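工作簿：格拉洛姆洛（Grallomlow）雪路规则，第二轮试跑之后

打印本页 | 用电子邮件发送给朋友

周日晚，吃完饭记的，有些地方是凭印象，Babak 看到了请补。 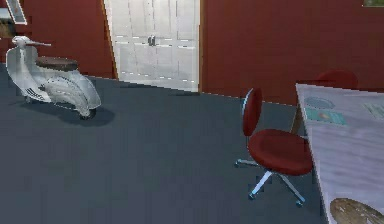

一、先把这次试跑的前提抄一遍

免得过俩月我自己又忘了。故事年份定在1739，不是我们这个世界的1739，是格拉洛姆洛那边“闭港之后”的纪年，上次有人在群里问是不是要查十八世纪的火枪资料，不用查！没有火枪。玩家从山口小镇 Nedon 出发，替盐商送一封信和一口箱子去格拉洛姆洛，走的是冬天的旧驿道。箱子里是什么我故意没定，等玩家自己瞎猜，猜得比我想的好我就用他们的。

主持是我。玩家是 Marjan、Babak 和 Forough，Gholamreza 晚到，进来时队伍已经在第一个避风棚里吵架了，就让他演那个棚里的赶骡人，后来他演上瘾了不肯换角色，所以赶骡人现在是正式队员，名字叫“老结巴”，其实一点也不结巴，台词比谁都多。

这轮要试的东西只有旅行规则。战斗、法术一概用旧稿，出了毛病也不记在这里，另一本子上记（蓝皮那本，在书架最底下）。

二、旅行骰，新版

旧版是每走一程掷一次天气、掷一次遭遇、再掷一次迷路，掷到第三程的时候大家的眼神已经飘了。上轮 Forough 中途去泡了茶，回来我们还在同一片林子里，她问“还没出去啊”，我当时就想把那页撕了。

新版合并成一次：每一程由领路的人掷2个六面骰，加起来，查一张表。天气、遭遇、走偏全写在同一行里。例如七点那行是“风停了，能听见远处有铃声。往铃声走就偏出驿道，不理它就照常”。一行里头既有天气也有人也有路，主持人照着念就能开始，不用自己拼。

加值只有一个，叫“冻”。队伍初始冻为零，每在露天过一夜加一，在避风棚里生了火过夜就清零。掷出来的点数加上冻，再去查表。表往高处走越来越糟，最顶上一格是13。

我特别喜欢这个13。两个骰子自己永远够不到它，冻是零的时候它就是印在纸上吓唬人的。玩家一开始都没当回事，Babak 还说“你多印了一行”。等第一次没赶到避风棚、在雪地里过夜，冻变成一，他把表又拿过去看了一遍，然后很小声地说了句哦。整张桌子就安静了一下，我在主持屏后面乐得不行。

算一下：冻一的时候要双六才到，三十六分之一。冻二的时候十一和十二都算到（超过也按顶格），三十六分之三，就是十二分之一。冻三是六分之一。再往上就有点没意思了，玩家会觉得反正要完。所以我想冻最多到三封顶，封顶之后再露宿就改成掉体力。这条试跑时还没有，是回家路上想的，下轮加。

三、13那一格写的什么

还没写好，老实记下来。我试跑时用的稿子是：

“你们看见自己的脚印从对面过来。”

就这么一句，没有数值也没有怪物。我原本打算掷到了再临场发挥，结果真掷到了，在第五程，Marjan 领路，冻二，掷了个十一。我念完，三个人同时开口，Marjan 要顺着脚印走，Babak 要倒着走，Forough 说脚印里有几个人的，数。我没准备有几个人的，脑子一热说多一个。

好，现在多出来的那一个是谁？这事得有个答案，不能每次都靠我脑子一热。候选：

甲案，多出来的是箱子里的东西。好处是和送货的主线扣上了；坏处是箱子就此定死，我前面说要让玩家猜的那点好玩就没了。

乙案，多出来的是上一队没走到的信使。Forough 喜欢这个。她说旧驿道上本来就该有上一队人。可以在避风棚里先埋东西，比如墙上刻的名字、挂在钉子上的一只手套。我也倾向这个，就是有点伤感，和老结巴的戏路不太搭。

丙案，不解释，给主持人一张小表自己挑。Gholamreza 投这个，理由是他懒得背。我觉得小表会变成大表，大表会变成附录，然后 Gresier 那边又要说超页了。

先按乙案写一稿看看。

四、负重，又是负重

每次都栽在这儿。旧稿是按磅算，没人算。上轮改成“格子”，每人十格，大件占两格，倒是有人算了，可 Babak 把整整一个晚上的前半段都花在论证绳子为什么不该占格子上（因为可以缠在腰上，他还站起来演示）。

这次换成“三句话”：你背着什么，手里拿着什么，骡子驮着什么，每一处用一句话说完，一口气说不完的就是带多了。我知道这听着像儿戏，可是真的快！三个人五分钟都没到就说完了，而且后面出事的时候大家都记得，因为是自己嘴里讲出来的。渡冰河那段我问骡子驮着什么，Forough 原句背给我听，一个字不差，包括“那把我姑妈的丑伞”。

漏洞当然有。Babak 肺活量大。他第二句讲到脸红，里头有火绒盒、钩子、半条熏鱼和一本祷告书，都说是“手里拿着”的。Marjan 建议改成由旁边的人替你复述，复述得出来的才算带了，复述漏掉的就是落在镇上没拿。我一听就觉得对，当场改的，Babak 的熏鱼就这么没了，他到散场还在提那条鱼。

要注意的是人少的时候不灵，两个人互相复述会串通。单人跑的话干脆退回格子。写进规则的时候要有个边注。

五、钱

出发时盐商给500枚银币当路费，这个数我是随手写的，写完就后悔。太多了，Nedon 整个镇子的东西他们都买得起，Marjan 想都没想就问能不能把避风棚买下来。我说棚子是公家的，她说那就买公家。

可后来我又不想改了。她们真的拿钱去办了一件我没料到的事：雇人提前上路，在每个棚里给她们备柴。这不正是旅行规则该鼓励的吗？冻能不能清零全看有没有火，有没有火看有没有柴，柴要么自己背（三句话里占一句的一大块），要么花钱请人备。钱、负重和骰子一下子就连上了，比我坐在家里设计的任何东西都顺。

所以数目留着，但 Nedon 的物价要重写，特别是人工。冬天肯上山的人工要贵得让人肉疼。还有雇来的人会不会真的去备柴，也得有个判定，试跑时我用掷硬币，太糙了。暂定：给多少是多少，肯先付一半的，棚里柴的多少看那个人跟你的交情，交情在镇上那一幕里攒。这样镇上那幕也终于有点用，之前大家都急着出门，铁匠的台词我写了整整一页，一句没念过。

六、零碎，想到哪写到哪

地图。我画的驿道图上避风棚之间的距离标的是里，没用，改标“程”。Firouzeh 说字也太小，她替我重描了一张，墨线，棚子画成小屋顶，极好看，就是把北方画到了右边。她说她一直觉得北在右边。我还没想好要不要改回来，也许格拉洛姆洛人的北就在右边。

领路人。规则说每程换人领路，实际上大家都推给 Marjan，因为她手气好（迷信！）。可掷到脚印那格的也是她，之后没人怪她，倒是没人愿意接手了。需要一点好处哄人来领路。想过给领路人一次重掷，太强；想过让领路人先看那一行再念给大家听，可以添油加醋。后面这个我想试，等于把主持人的活分出去一程。

铃声。七点最常见，结果铃声响了三回，第三回 Forough 说这条路上铃铛比人多。七点那行得写成会变的，头一回是铃，第二回是找到铃的主人，第三回是铃被偷了之类。六点和八点也一样，最好都留三小句，用过划掉。铅笔划，不然表只能用一次。

骰子。Ebrahimi 那副骨白的骰子点数刻得浅，灯一暗六和四分不清，有一次为这个停下来举着台灯看。漂亮归漂亮，下次用我那副红的。

老结巴的骡子没有名字，这是本轮最大的失误，Gholamreza 很不高兴。

主持屏背面贴的便条掉了三张，胶不行，换夹子。

七、冰河那段，单独记

这是唯一一处我写死了的场景，不走骰子，第三程和第四程中间必到。冰面有厚有薄，玩家问什么我答什么，不掷骰，靠他们自己想办法。我小时候最早玩的那种主持法，什么都用嘴讲，推墙、敲地、往洞里扔石头，都是讲出来的。想看看现在的桌子吃不吃这套。

吃！他们先扔石头听声音（我学了三种声音，学得很烂，Marjan 说薄冰听着像我家门铃），再用丑伞探路，最后把箱子拴在绳子上拖过去，人隔得老远。一整段没碰骰子，走了半个多小时，没有人去泡茶。

我的教训是声音要提前练。另外答得太痛快也不好，Babak 问“这里厚不厚”，我直接说厚，他就站着不动了，一格一格问。要答他看得到听得到的东西：颜色发青，有气泡，踩上去闷。厚不厚让他自己去判断。这条应该写进给主持人的那一页，用大一点的字。

绳子救了箱子一命，Babak 于是又把绳子不该占格子的事讲了一遍。都没有格子了还讲。

八、下轮之前要做的

冻封顶在三，封顶后掉体力，掉多少先写一点，跑着看。

顶格那行按乙案写完整，避风棚里的线索至少埋进前头两个棚。手套留着，刻名字那个要准备好几个名字，别现编，我现编的名字全是一个味道。

六、七、八点每行三小句。Forough 答应写八点的，催她。

三句话加复述，边注写人少怎么办。

Nedon 物价和人工，把铁匠砍到三行，把愿意上山的几个人写厚一点。

给 Gresier 的稿子先不交，跟他们说还在改就行，上次交早了，校样回来我整页整页地划红，两边都难受。

骡子起名。

差点忘了：赶到格拉洛姆洛之后的事我一个字都没写，这轮停在城外看见灯火的地方，三个人加一头骡子站在坡上，Marjan 说那我们进城，我说今天就到这儿，挨了一只靠垫。城门口得有点什么。先欠着。

读者留言

Firouzeh Kordestani：北就是在右边。另外屋顶我多画了一个，在冰河对岸，你没发现，那个棚我觉得应该是塌的。你要用就用。

Babak Moradi：补两点。渡河的时候先扔石头的人是我，不是“他们”。还有，熏鱼在第一句里讲过一遍，第二句是重复，所以就算第二句被复述漏掉，第一句的鱼还在。请主持人裁定。

Marjan Hashemi：第一句里没有鱼，我复述的，我记得。

远山客：在家照着这套跑了一次，掷骰合并真的省事，我们也是七点出太多。我把“冻”改成了“渴”，放在沙漠里用，顶格那句换成“水袋比早上重了”，桌上几个人吓得不轻。想问一下，露宿一夜加一，要是半夜有人找到柴生了火算不算露宿？我们吵了一阵，最后判不加。

Gholamreza Bagheri：骡子叫主教。不接受讨论。

Forough Alipour：八点写了两句半，剩下半句在等灵感。伞不丑，是颜色特别。

打印本页 | 用电子邮件发送给朋友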